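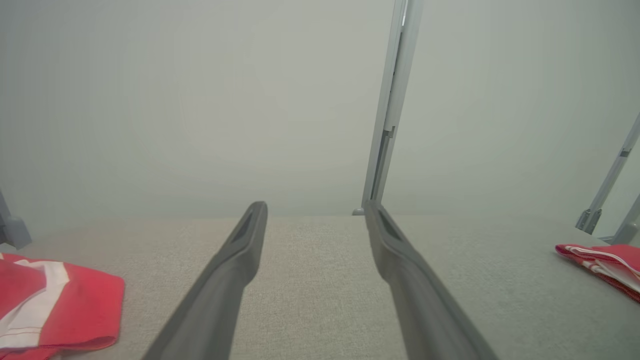
3.2 Folding surfaces and cloth placement

Household textiles were sorted into two groups before folding: flat pieces, such as dish towels and napkins, and shaped pieces, such as shirts and aprons. Only the flat group is treated in this section. Striped cloths were preferred because a stripe gives a ready check on whether a fold is square. On the red cloth at the left of Figure 3, one white band runs at a diagonal across the folded piece, and the stitching along the hem can be followed by eye. The second red cloth, at the far right, has thinner white stripes and is more loosely folded or bunched. We scored each fold for edge alignment and flatness, using the scale from the Iltholm laundry study.

Figure 3. Two red and white cloths on a light gray tabletop.

The full set contains 1,127 scored folds made with 104 cloths. Folds were scored by Molefe and a second rater, who worked separately and compared results at the end of June. They disagreed on 18 folds, most of them napkins with soft hems. These were scored again together, and the agreed value was kept.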